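Handout 5: Collecting your own demonstrations

OK, so last time we talked about why a policy is only as good as what you feed it. This week you do the feeding! You'll be using the hand-held grippers, and your group owes me 15 clean demonstrations per task before lab in April.

A few things I wish I'd known when I started on the Hidska set (2,138 episodes, and I re-recorded far too many of them).

Look at your fingers before you look at your task. The pads take a beating, and a ragged pad grips differently from a fresh one. Write the pad condition in your log every time, even if it feels silly.

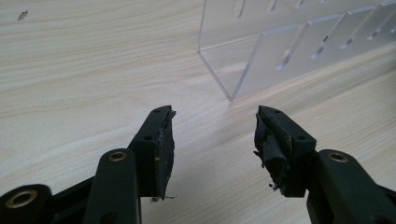 Start each episode with the gripper open and hold still for a beat. The trimming script from Neseo looks for that pause, and if you rush in it chops off your approach. Ívar Þórarinsdóttir lost 9 episodes that way and was very gracious about it.

Then go slower than you want to. Cloth is the worst for this, because your wrist knows what to do and just does it, and the learner gets three blurry frames of the part that matters. Pinch an edge, wait, then move. 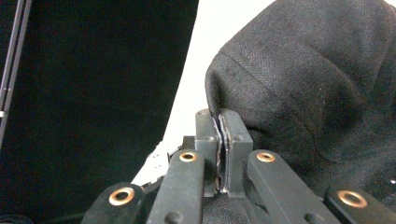
Keep your fumbles too! If you miss and recover smoothly, tag it "recovery" and leave it in. If you put the gripper down or start chatting halfway through, toss it.

Vary your starting spots. Same object, new angle, other side of the table, whatever you like, as long as you don't do the same motion 15 times over.

Reading: the Kettler notes, section 5 only. Skip the Andgate appendix, we'll do it together.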